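Jirkari Home Forum » Floors and Cleaning » Vacuum hoses, joining and lengthening

Thread: Joining two bits of grey ribbed hose, will it hold?

rhonda_f
Posted November 7, 2018

I've got a cylinder vacuum that is fine apart from the hose, which is too short to do the stairs without carrying the whole machine up behind me. I have a second length of grey corrugated hose from an old one that died. Both have a smooth cuff on the end. What I want to know is whether I can join them with a short plastic tube pushed into each cuff, or whether it will leak air and come apart every time I pull on it.

I've cleared the table by the wall to try it before I do anything permanent.

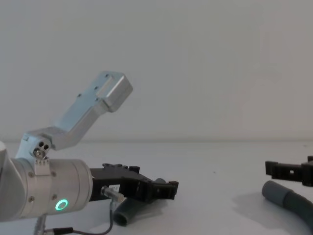 The inside of the cuff on the old hose is a bit worn but not split. The connector I have came in a bag of odds and ends, so I don't know what it was made for. It goes into one side snugly and I haven't forced the other side yet. Does anyone do this, or should I just buy a long hose?

Rhonda Fortin

Leopoldo C
Reply 1

Yes, people do it. I had two lengths joined for 4 years on a Testine cylinder and it was all right. Push the connector fully into one cuff first, then bring the other end down onto it straight. If you go in at an angle the rim catches and you think it's too tight when it isn't.

Don't glue it. You will want to get it apart when a sock goes up.

atieno_k
Reply 2

I'd disagree about not glueing. Mine came apart on the landing twice in one morning and the second time I had a full load of plaster dust in it. A bit of tape round the outside did nothing. I glued one side only and left the other as a push fit, and that has stayed put.

Also check the other end of the hose, where it goes into the handle or the machine. There's no point having a good join in the middle if the end cap is loose. 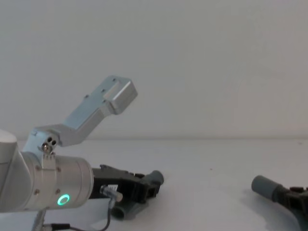 Grey cylindrical cap and handle-like grip on the table.

If yours has a cap of that sort, give it a firm twist. On my old Brurnadden it looked fine and was letting air in the whole time.

Leopoldo C
Reply 3

Glueing one side is fair enough, I meant don't do both. Plaster dust is a different job from stairs though. I wouldn't put that through a house vacuum at all.

atieno_k
Reply 4

It was what I had.

syafiqah_w
Reply 5

Has anyone mentioned suction? You lose some with every extra length. I measured a friend's setup and with the long hose it was 82 per cent of what it had been with the short one. Whether that matters depends on the carpet. On bare stairs I doubt you'd notice, on thick pile you will.

The other thing is to hold the cuff when you push the join together. If you hold the ribbed part it squashes and bends, and you end up pushing sideways.

rhonda_f
Reply 6

Thanks all. The stairs are painted wood with a thin runner, so I'm not too worried about suction. I'd rather not glue yet. Holding by the cuff makes sense, I'd been gripping the ribs. 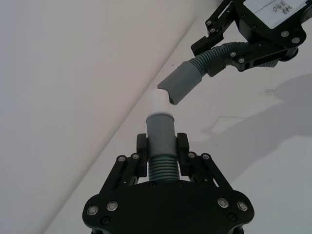 Lining up the open end with the white connector tube.

The thing I can't decide is which hose should be nearest the machine. One is newer than the other.

Leopoldo C
Reply 7

Newer one at the handle end. That's the part that gets bent the most.

uzma.u
Reply 8

I'd say the opposite. The machine end gets dragged round every door frame and that's where mine split. I bought a ready-made one from Xolalpa in the end for 26 pounds and stopped messing about. It is heavy, mind — if you have bad wrists, try one in the shop first.

syafiqah_w
Reply 9

26 is a lot for a hose when she has one already.

uzma.u
Reply 10

It is, but I haven't had to pick it up off the stairs since.

rhonda_f
Reply 11

I'll try the newer one at the handle and see how it goes on the stairs. If it comes off I'll glue one side like Atieno did.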